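Derkwood says it has found the poet's birthplace. The paper trail is thin

August 4, 2025

The town of Derkwood wants to put a plaque on a two-story house on its east side and call it the birthplace of the poet known as Salcedo. Before anyone pays for the bronze, it would be nice to see some proof.

The claim comes from a new short biography put out by Prilteo, a small press that mostly prints local histories. According to the book, Salcedo was the youngest of 7 children and spent the first five years of life in Derkwood before the family moved to Etham. Every earlier account has the poet born in Etham, which already has a plaque, a reading room and a street sign.

Dexter Whitlock, who wrote the biography, says the case rests on a family letter and an entry in a boarding house ledger. The letter mentions "the baby" and "the Derkwood winter." It has no year on it. The ledger lists the father as a guest for 15 nights one January, with no word of a wife or children. 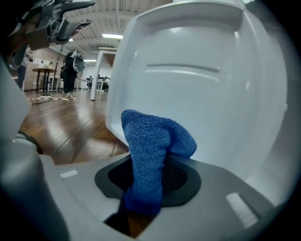
Whitlock calls this "as close to certain as we are likely to get." That is a generous reading. A man staying two weeks in a boarding house may have been looking for work, or selling something, or passing through. And a family with that many children could have had a baby in the house during any number of winters.

The book runs to 136 pages, and the birthplace question gets almost 5 of them. The rest covers the poet's school years and the later quarrels with editors, and it is better sourced. The chapter on the Etham school in particular quotes class records that have not been printed before.

Etham's church register, which gives a baptism there, is dealt with in a footnote. Whitlock suggests the child was carried back for the ceremony. He offers no record of such a trip.

Asked whether he had looked for a birth record in Derkwood, Whitlock said the relevant volume was missing. The town clerk's office said it would check which volumes it holds.

The plaque proposal goes to the town council next month. The draft wording reads "Birthplace of Salcedo," with no "probably" in it.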